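# Week 6 notes: props, canon, and how a made-up object gets a history

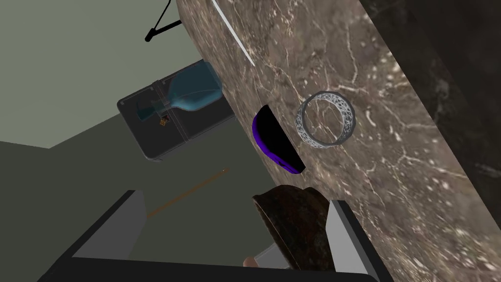
*Silver openwork ring on dark marble (computer render).*

Okay, these are my notes from the week 6 lecture, cleaned up a bit for those of you who missed it or who (like me at your age) write down one word per slide and regret it in May.

We picked up where we left off with *Mabuza*, the old space serial from the reader. You've all seen the pilot and the two-parter by now, I hope! Today's question was a small one that gets big fast: when a show puts a gadget on screen, who decides what it is?

## The Welar problem

The Welar is the handheld thing the crew carries in nearly every landing story. In the pilot it opens a door. In the two-parter it finds water, and later in the same story the medic waves it over a broken leg. The scripts mostly just say "uses Welar" and leave it there. I love this. It means the prop department built something first and the writers figured out what it did whenever they got stuck.

So is it a key, a scanner or a medical tool? The series handbook says scanner. The trading cards say "multi-tool." The fans settled on a kind of all-purpose sensor with an override function, and by the second season the dialogue starts using the fan term. Put a star next to that, it comes back when we get to feedback loops.

## Three levels of evidence

I'm going to keep using these labels, so please learn them.

**On-screen.** What's spoken, shown or readable in an aired episode. Even here there's trouble. The Grumen ambassador says his people have been at war for 190 years, and then a wall chart in a later episode makes it 40. Both aired. Most fan sites go with the spoken line, and I think that's a habit more than a principle – we trust our ears over a chart that was up for two seconds.

**Production.** Scripts, handbooks, prop notes, call sheets. Great for finding out what people meant. Bad for settling what's "true" in the story, as plenty of it got dropped before filming.

**Licensed.** Novels, games, cards, model kits. The Pletex novels are the big one for us. There are 25 of them and they disagree with each other cheerfully. One gives the Grumen two hearts and another gives them none.

Somebody asked where fan encyclopedias fit. I'd call them a fourth thing, commentary on the other levels, but you could argue with me in your paper and I'd enjoy reading it.

## Why catalog a pretend weapon?

We spent a good while on the Grumen lance. It's on screen for less than a minute in total, and there are long fan articles giving its range, its power source and which regiment got the short version. I used to find this a little silly. I've come around! If you read those articles closely, you'll see the writers doing real source work: comparing shots, spotting when a prop was repainted and reused, noticing that the "long" version is the same casting with a pipe on the end.

And they flag their guesses, or the good ones do. Look for wording like "seems to" or "so far only seen in." When an article says flatly that the lance has 40 settings, your first move should be to ask where that came from. (A card game. I checked.)

Two things to watch for when you read this stuff:

- **Smoothing.** Explaining a mistake inside the story. The ambassador's chart becomes a "different calendar."
- **Drift.** A guess gets copied from page to page and loses its "maybe" along the way.

Drift is the one that trips up students, so trace a claim back as far as you can before you quote it.

## For next time

Read chapter 6 of the reader and rewatch the second half of the two-parter. Then pick one object from *Mabuza* that isn't the Welar or the lance and write a page on it. Give me what's on screen first, then production, then licensed, and keep them in separate paragraphs. Mark anything you're guessing at. I don't mind guesses, I mind guesses in disguise.

Small objects are fine. Last year's best one was on a soup bowl that turns up on three different planets – same chip in the rim every time.

We'll start with your pages and then move on to uniforms, and I still owe you the clip of the shuttle set with the crew's coffee on the console.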